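Fusier Box Notes – README

last touched 17 Sep 2021

What this is

Text notes and tables on one-piece folding cardboard boxes. The kind that ships flat, gets folded up by hand, has a lid with ears and no tape. Which flap is called what, which way it folds, what order, where it goes wrong. Plus a table of condition notes, one row per box opened back out.

Started as a text file on the packing bench at Fundomham. Got too long for a text file. Now it's a folder of text files. Sorry.

The name is just the folder name. Fusier = the notes, Mirken = the table of boxes, Tô = the small flat box pattern that most of the notes are written against. If you see "Tô-style" anywhere it means a lid with rounded ends and side tabs. Nothing more official than that.

What's in the folder

readme.txt – you're in it
words.txt – names for the parts, see below
order.txt – folding order, and unfolding order, separate lists
mirken.csv – the table
trouble.txt – things that went wrong, in no order
old/ – earlier word lists, keep for now, some rows in mirken.csv still use the old names

No drawings yet. Wanted to do proper die lines and ran out of time. If you have a clean one for a Tô-style box send it over, plain black lines, cuts solid and creases dashed.

Size of it

mirken.csv has around 1000 rows. One row = one box, one opening. Same box opened again gets a new row with the same box id and the next letter. So don't treat rows as separate boxes. People have done this and then asked why the tear column looks odd.

Columns in mirken.csv

box_id – letters then a number, written on the inside of the base in pencil. Pencil because marker bled through on the thin board.

opening – a, b, c and so on. Blank means a, from before we had the column.

board – single or double wall. "Thin" in old rows = single.

color – brown or white. Outside face only. Brown outside with white inside is brown.

print – none, one side, all over. Tape residue isn't print. Neither is pencil.

lid_ends – rounded, square, or cut. Cut means somebody trimmed it to fit.

state – up, open, part flat, flat. See the next section, this is the one people get wrong.

crease – sharp, soft, cracked. Judge it at the lid crease, always the lid crease. The base creases are nearly always sharper and you can't compare across boxes if you mix.

slots – clean, fuzzy, torn through. Worst one wins.

tabs – ok, bent, missing. Worst one wins here too.

surface – what the box was sitting on when the row was written. Free text, keep it short. Matters a bit for how flat a box lies, shiny tops let it slide and relax, felt holds it.

note – anything. Most are blank.

State, properly this time

up – folded, walls standing, lid on or off doesn't matter.

open – lid out and the front undone but the walls still mostly where they were.

part flat – the middle lies down, at least one side flap doesn't. By far the most common. Board remembers.

flat – everything down without a hand on it. If you have to hold it, it's part flat.

There used to be a state called "loose" and it meant all of these depending on who typed it. Rows with "loose" were changed to "open" in January in one go, which was a mistake, some of them were part flat. Not going back through them. If you need state to be reliable, drop anything with a blank opening column, those are the old ones.

Words for the parts

Copied from words.txt so you don't have to open it.

Lid – the big flap you close last.
Lid crease – the long straight one between lid and back.
Ear – the small piece at the end of the lid that folds in and goes down inside the wall. Also called corner tab in old rows. Same thing.
Back – between lid and base.
Base – the middle panel, bottom of the box when it's up.
Front – opposite the back. On some boxes it's doubled and folds over on itself.
Side flap – left and right of the base. Become the walls.
End flap – smaller piece hanging off a side flap or off the front. Tucks.
Lock tab – small rectangular bit, goes into a slot.
Slot – narrow cut the lock tab goes into. Usually beside a fold.
Relief – a notch or gap cut so two pieces don't fight. Not a tear!! A lot of rows say torn and mean relief. Clean edge = relief.

Left and right are as you face the box with the lid far from you and the inside up. If it's turned some other way on the bench, turn it in your head first and then write it down. Side swaps are the most common error in the table after state.

Folding order, short version

Inside face up, lid away from you.
Crease everything once, toward you, and let go. Sounds like a waste of time, saves tabs.
Back up and front up, leave them leaning.
End flaps in at the corners.
Side flaps up and over the end flaps.
Lock tabs into slots. Press by the slot, not in the middle of the wall, or the wall bows and the tab pops back out.
Lid over. Ears in first, then the front edge of the lid if it has one.

On double wall do the side flaps one at a time and lean on the crease with the side of your hand. On single wall don't lean, it buckles near the slot and then it always buckles there.

Unfolding order

Not the reverse. Everyone does the reverse and tears the slots.

Lid open, ears out.
Then lock tabs – push from outside while pulling the wall up a little. Wall first and the tab takes the slot edge with it.
Side flaps down.
End flaps out.
Back and front down last.
Press along the long folds, outside edge to middle. Leave the side flaps, they'll come down or they won't.

If you want it really flat, turn it over and put something heavy on it overnight. Books are fine. Don't fold any crease backward to make it lie down, that's what gives you "cracked" in the crease column, and a cracked lid crease means the lid never sits square again. Two boxes in the early rows were ruined this way and are still in the table with a note.

Storing them

Flat, stacked the same way round, lids all to one side. Alternating them looks neater and bends the ears. Not against an outside wall. Damp board goes soft at the slots before you can see anything.

Part flat ones go on top of the stack, not in it. One standing side flap in the middle and the whole pile leans.

Known problems

Old names mixed with new in the note column. Search for both ear and corner tab.

Side swaps, see above. No fix. A quick check is whether the damaged slot moves from one side to the other between openings, if it does somebody was facing the wrong way.

"Cracked" and "soft" overlap. A soft crease on white board looks cracked because the face splits. Feel it, don't look at it.

lid_ends = cut is undercounted. A neat trim looks like square.

Some openings skip a letter. The box was opened and nobody wrote a row. Leave the gap, don't renumber.

surface is a mess. Bench, table, desk, top and counter are used for the same thing. Haven't cleaned it up and probably wont.

What it's good for

Checking a folding instruction before you print it. Settling what to call a flap. Getting a rough idea how a one-piece box ages when it's opened over and over. Writing packing notes for new people.

What it's not good for

Strength, load, stacking weight. Never tested any of that. Also no use for taped cartons, tubes, sleeves, or anything in two pieces. Two-piece boxes with a seperate lid were left out on purpose, they need their own words.

Adding rows

Use the column order as is. One row per opening, write it while the box is in front of you. If a part isn't in words.txt, describe it in the note column and don't invent a word, we'll sort it out later. No merged cells, no colors, the csv drops them anyway. Blank is better than a guess.

If two people disagree on state, take the less flat one.

Reusing this

Go ahead, any use, change the words if yours are better. Keep the readme with the csv so the next person knows what "part flat" means. Fixes welcome, especially to order.txt, which was written by someone right-handed and it shows.

To do

Die line drawings. Clean the surface column. Split note into two columns, damage and everything else. Move old/ out once the last old names are gone. A left-handed pass through the folding order.

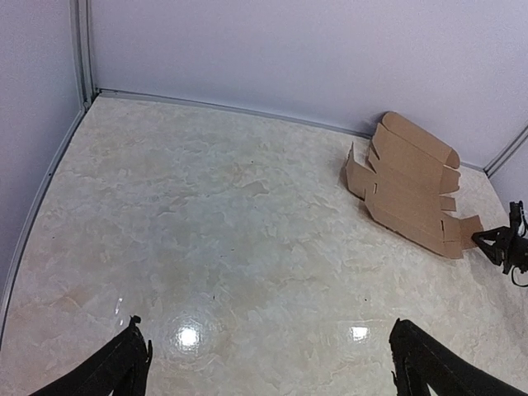

Before you fill in a row, find the slots and work outward from them, it's quicker than starting at the lid and you get the sides right first time. They sit by the folds, so once you have one you have the fold too. On this plain brown one there's a small slot near the fold where the left flap joins the middle, and a narrow one mirroring it by the lower right fold. Print is none, lid_ends rounded. State is part flat – left flap is still partly upright. The small rectangular tab on the right leaves a gap where the surface shows through, don't log a gap like that as a tear unless you've checked the edge. Crease and board stay blank till you've had your hands on it.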